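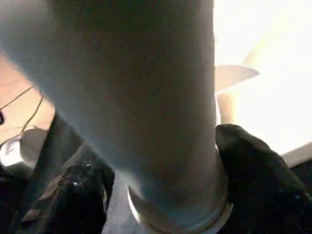
The Can on the Shelf

The metal canister is among the oldest pieces of equipment still found in an ordinary kitchen, and among the least discussed. Knives are reviewed, pans are ranked, and ovens are chosen after weeks of comparison. The container that holds the flour or the coffee is usually bought in a hurry, or inherited, and then kept for decades.

The Rudport Museum of Household Goods has devoted its winter exhibition to correcting this neglect. "Lid, Rim, Body: The Storage Can at Home" opens on February 2, 2020, in the museum's lower gallery and remains on view until May. It draws on a collection of 3000 household containers, of which 267 have been placed on display. Many have never been shown to the public.

The exhibition is arranged by the parts of the can. Visitors begin with the body, and with the question of shape. Square tins pack closely and waste little shelf space, and for that reason grocers preferred them. Families generally did not. A round can has no corners for sugar to settle in, and a spoon can reach all of it. It can also be picked up from any side without being turned first. A straight cylinder is the simplest to produce. One that narrows a little toward one end gives the hand something to settle against, and the museum's catalog notes that tapered cans tend to show heavier wear than straight ones of the same age.

The second room concerns the rim. A sheet of thin metal cut to size has a sharp edge, and the earliest household cans in the collection were finished by folding that edge over by hand. Rolled and curled rims followed. The curl protects the fingers and stiffens the can against denting, and it provides a surface for a lid to grip. A case near the entrance holds cans from the Furukawa works, a small manufacturer whose tea canisters were sold with a bright band left bare at the edge and a painted body. The contrast was practical in origin. Paint applied over the lip chipped at the first opening, and the firm found it easier to leave the metal exposed.

Color receives a wall of its own. Kitchen canisters were long sold in sets, with the name of each ingredient printed on the front, and those sets account for most of the bright reds and yellows in the gallery. Plain gray, blue-gray and cream cans appear in greater numbers in later decades, when open shelving brought storage into view and households began to want containers that matched one another. A matte finish became common in the same years. It hides fingerprints better than gloss, though it is less forgiving of grease.

The museum has also addressed the matter of use. Jondero, a kitchenware firm whose archive forms part of the collection, kept the letters it received from customers over several decades. A selection of 500 may be read in the gallery in bound copies. The complaints are consistent. Lids stick after a damp summer. Labels come away. Cans that stand beside the stove collect a film that ordinary soap will not lift. Several writers ask whether a replacement lid may be bought separately, and the firm's reply, for most of its history, was that it could not.

For visitors who wish to care for their own canisters, the museum offers a printed sheet at the front desk. Its advice is brief. Wash the body by hand and dry the rim at once with a cloth, paying attention to the underside of the curl. Leave the lid off overnight before refilling. Store dry goods in a liner if the interior shows any rust, and retire the can to buttons or string if the rust has reached the seam. Abrasive pads should be kept away from painted and matte surfaces.

A companion display at the Wora branch library, open during regular library hours, presents canisters lent by residents of the district. Each is shown with a card stating what it held when it was collected. Coffee is the most common entry, followed by rice. One reads simply "keys."

Admission to the main exhibition is $2. The lower gallery is reached by the stairs beside the coatroom, or by the elevator at the rear of the building.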